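Print this post
E-mail this to a friend

Notes on the Reorganisation of a Household Kitchen Counter

May 5, 2021

Readers of this journal will recall that the household undertook, over the winter, to review the use of every horizontal surface in the home. The hall table and the study desk were completed first and have been reported on separately. The present entry concerns the kitchen counter, which was left until last on account of its size and the number of persons who have an interest in it.

The counter is granite, a speckled dark green and black, and was installed by the previous owners. It runs in an L-shape toward the window. Replacement was considered at the outset and a quotation was obtained from Prosov for a pale engineered surface. The quotation was declined. The existing stone is sound, the wooden cabinets beneath it are in good order, and the sum saved, $1,460, has been set aside for the repair of the back steps.

It was therefore resolved to keep the counter as it stands and to alter only what is kept upon it. The following principles were adopted.

Any appliance used daily may remain out. Any appliance used less often is to be stored in the lower cabinets or in the basement. Food containers are to be put away on the evening they are washed. Paper is not to be left on the counter overnight.

The first principle was applied without difficulty. The toaster and the coffee maker are both used every morning and have retained their places on the left part of the counter, one behind the other. A proposal to move the coffee maker nearer the sink was put forward by my sister, Busisiwe Joubert, who stayed with us during the early part of the work and was generous with her time. The arrangement was trialled and then reversed. The cord did not reach the outlet comfortably, and the person making coffee was constantly in the way of the person rinsing dishes.

The slow cooker, the waffle iron and the larger of the two mixers were moved to the basement shelves. The waffle iron has been asked for once. The slow cooker will come upstairs again in the fall.
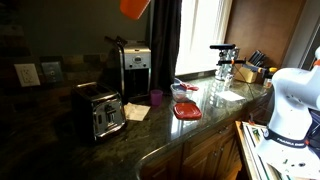

The second matter requiring attention was that of small articles. Cups, napkins and food containers gather on this counter in the course of an ordinary day, and no principle has yet prevented it. The household's plastic cups were formerly kept in an upper cupboard that the younger members could not reach, with the result that a cup, once brought down, stayed down. The cups have been reassigned to a lower cabinet. Some improvement has been observed. A complete cure is not anticipated.

Clear food containers were sorted at the kitchen table over one long afternoon. Each container was matched to its lid, and those without a partner were placed in the recycling or sent out to the garage for holding screws. The survivors are a mixture of makes, chiefly Grultska, whose lids are stiff but dependable, and an older set by Filen, whose lids have gone cloudy in the dishwasher. Readers contemplating the same exercise are advised to finish the washing-up beforehand. Ours was interrupted twice by the discovery of further lids in the drying rack.

The drawers were then considered. It had been the practice to use them for whatever would fit, so that takeaway menus, batteries, birthday candles and appliance manuals were to be found together, and seldom when required. Manuals for appliances no longer owned were discarded, including one for a bread machine given away before we moved to this address. The remainder were put in order by room. The menu from Jitpraphai was retained by unanimous consent, notwithstanding that all present know their order by heart.

With respect to cleaning, the following routine is now in effect. The counter is cleared and wiped each evening with warm water and a small amount of dish soap, then dried with a soft cloth. Vinegar is not used on the stone. Polished granite of a dark colour is forgiving of crumbs, which disappear into the speckle, and unforgiving of streaks, which show in the light from the window. The toaster is moved and the crumb tray emptied at the end of the week. The stainless steel is wiped in the direction of the grain.

Some items of business remain outstanding. The small dark knobs on the drawers have worked loose in several places and will be tightened when the correct screwdriver has been located. The caulking along the back of the counter wants renewing. A decision is also required on the fruit bowl, which has been placed in four different positions and has satisfied no one in any of them. The present writer favours the dining room, but has been informed that fruit kept in the dining room is not eaten.

The pantry will be taken up in June. Correspondence regarding shelf liners is welcome in the meantime, particularly from any reader who has succeeded in removing the adhesive kind without damage to the paint beneath.

Print this post
E-mail this to a friend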